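# Why does wool shrink and go lumpy in the wash?

At some point in your life, somebody in your house will put a wool sweater in the hot wash. It went in the right size for a grown-up. It comes out the right size for a teddy bear, and there will be shouting. While the shouting goes on, you can be the person who knows what happened.

Start with the sheep. Each hair on a sheep is covered in tiny scales, a bit like the shingles on a roof. They all point the same way, toward the tip of the hair. You can't see them, but you can sometimes feel them. Pull a strand of wool between your fingers in one direction, then the other. One way feels a little rougher.

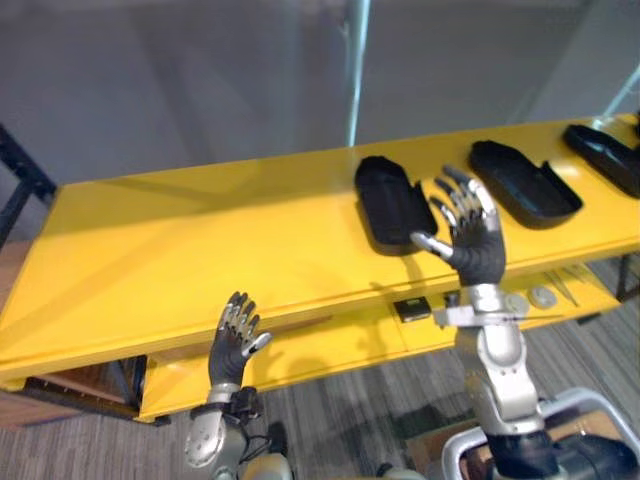
*Page last changed: November, by Xiuying Zou*

## What the scales get up to

Most of the time, the scales lie fairly flat and mind their own business. Then along comes warm, soapy water. The scales lift up. The soap makes the hairs slippery, so they slide past each other, and the washing machine throws everything around for an hour.

A hair can slide forward easily enough. Sliding back is harder – the scales catch on their neighbors. So every bump and tumble moves the hairs a little further into the tangle. They get closer and closer together until they are one thick, solid sheet.

We call that sheet **felt**. If you did it on purpose, it's a craft. If you did it to your uncle's best sweater, it's an accident.

## Make some on purpose

You need a pinch of loose wool (the kind sold for spinning or felting, and check that the label doesn't say "superwash"), a bowl of warm water, and a squirt of dish soap. Ask an adult before you start, mostly so that they know about the floor.

1. Pull the wool into a fluffy ball the size of an orange.
2. Dip it in the water and add a drop of soap.
3. Roll it between your hands very gently, as if it were an egg you didn't trust.
4. When it starts to feel firm, press harder.
5. Rinse it and leave it somewhere airy to dry.

It will look like a drowned mouse for the first few minutes. Keep going. Xiaoyan Lü's first one stayed a drowned mouse forever, and she gave it ears. 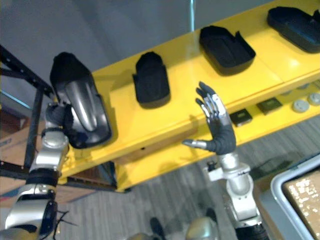
*Black trays on yellow.*

## What about superwash?

Superwash wool has had its scales smoothed down or covered with a very thin coating. With nothing much to grab, the hairs slide both ways, and the sweater has a decent chance in the machine. Cotton yarn won't felt either. It comes from a plant, and plants don't have hair with scales on it.

Can you un-shrink a felted sweater? Sometimes you can stretch it a little while it's damp. Mostly you can't, and the teddy bear gets a new sweater.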